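Pre-demo checklist, remote-control teaching station, bottle and rack task
Simulated cell "Cerinia", October round
Checked by: Dirceu Godoy. Comments by: Dorin Munteanu

1. Hand controller paired, battery above 80 percent: OK
2. Stop button tested from the operator's chair: OK
Comment: Freezes the simulated arm right away. Love how quick this is now!
3. Joint limits loaded before the operator takes over: OK
4. Speed cap on: OK
Comment: Keep it on for new operators. You get much smoother demos out of people when they can't rush (mine included).
5. Gripper stays level near the rack: OK, see views

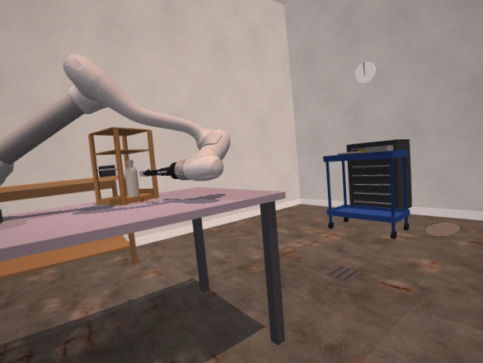
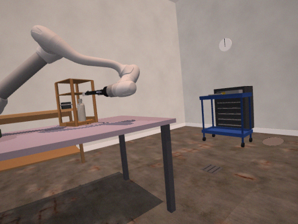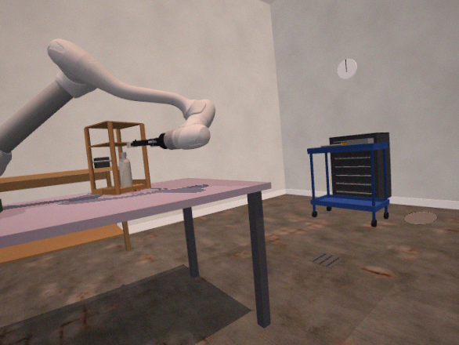 Views for item 5: black gripper pointing left at the wooden rack, bottle upright in all three.

6. Elbow well above the rack: OK
Comment: Great clearance. Check it again if anyone changes the start pose.
7. Gripper opens fully before backing away: RECHECK
Comment: Operators tend to pull back early. Have them stop, open, then move. It feels slow for the first 8 tries and then it clicks, which is so fun to watch.
8. Recording light on the operator's screen: OK
9. Failed demos tagged, not deleted: OK
Comment: Please keep these coming! We have some 600 saved and the bad ones are really useful when we review.
10. Operator break timer set: NOT DONE
Action: Dirceu to set it before the next operator signs in.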